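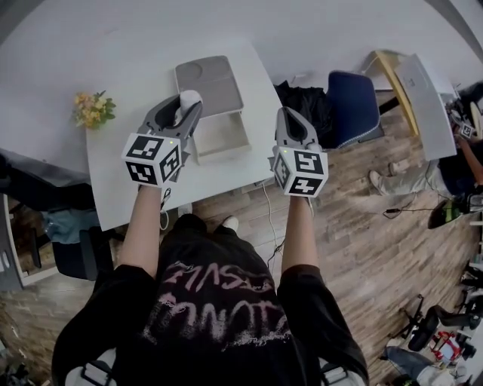 A white rectangular table used for standing work.

Work surface height

Work surface height is the vertical distance between the floor and the upper face of a table, bench or counter on which manual tasks are done. It is one of the basic dimensions in workplace and furniture design, along with depth, width and clearance below the top. The term is applied to fixed surfaces such as kitchen counters, to free-standing tables, and to benches with adjustable legs.

Work surface height differs from working height. Working height is the level at which the hands operate, and it depends on the object being handled as well as on the surface. A worker slicing bread on a thick board has a working height above the surface height. A worker washing dishes in a sunken basin has one below it. Confusion between the two terms is common in older catalogs, where a single figure may refer to either.

Reference points

The usual reference point for standing work is elbow height, measured from the floor to the underside of the bent elbow with the upper arm hanging down and the shoulder relaxed. Shoes are normally included in the measurement. For seated work the same point on the elbow is used, but the distance is taken from the compressed seat, and seat height is then added.

Elbow height varies with stature, but the relation is loose. Two people of the same stature may differ in elbow height because of differences in leg, trunk and upper arm length. Tables based only on stature therefore give a starting value, which is corrected by trial at the workplace.

Height by type of task

Tasks are commonly divided into fine, light and heavy work.

Fine work, such as engraving, watch repair or the inspection of small parts, is done above elbow height. The raised surface brings the object closer to the eyes and reduces bending of the neck. Forearm supports are often added, as the arms would otherwise be held up by the shoulder muscles.

Light work includes sorting, packing, folding and most assembly. It is done at elbow height or slightly below it, so that the forearms are close to level or slope down a little toward the hands.

Heavy work, such as planing, kneading or pressing, is done well below elbow height. The lower position lets the worker apply body weight through straightened arms. A surface that is too low for the task leads to forward bending of the trunk.

Mixed tasks present a problem, as no single height suits them all. Usual solutions are a bench with two levels, a removable riser block, or an adjustable frame.

Reach and depth

Height and depth interact. As a surface is raised toward the shoulder, the arms must be lifted to clear the front edge, and the usable area moves closer to the body. The normal reach zone is the area swept by the forearm with the upper arm near the trunk. The maximum reach zone is the larger area swept by the extended arm. Items in constant use are placed in the normal zone – items used now and then may be placed in the outer zone, provided that they are light.

Standing workers also need space for the feet under the front of the surface. Without a toe recess the body is held away from the edge, and the worker leans forward to make up the difference. Free-standing tables with an open underside do not require a separate recess.

Adjustable surfaces

Adjustable work surfaces are classed by mechanism. Pinned legs slide inside an outer tube and are fixed at set intervals by a bolt or pin. They are inexpensive and stiff, but must be unloaded before they are changed. Crank frames use a hand-turned screw linked to all legs by shafts. Powered frames use one motor for each leg or a single motor with a linkage.

The Girkach frame is a pinned type with 10 positions per leg. The Bretov frame is a crank type in which one full turn of the handle raises the top by 8 millimeters. In both designs the side-to-side stiffness falls as the legs are extended, and a crossbar is fitted at the rear to limit sway.

Measurement

Surface height is measured at the front edge, at the center and at both ends. On an uneven floor the readings will differ, and the front center value is the one normally reported. The top should carry its usual load during measurement, as thin tops sag between supports. A bench 2000 millimeters long with legs only at the ends may show a clear difference between the center and end readings.

A survey of packing rooms by Violeta Leiva and Pascual Huenchumán recorded the height of 966 fixed benches. The authors noted that benches built on site tended to match the height of older benches in the same room, whatever task was assigned to them. Santino Mansilla later proposed that the reading be reported together with the thickness of any floor mat, as the mat raises the worker but leaves the bench where it is.

See also

Anthropometry
Counter depth
Sit-stand desk
Toe space
Workbench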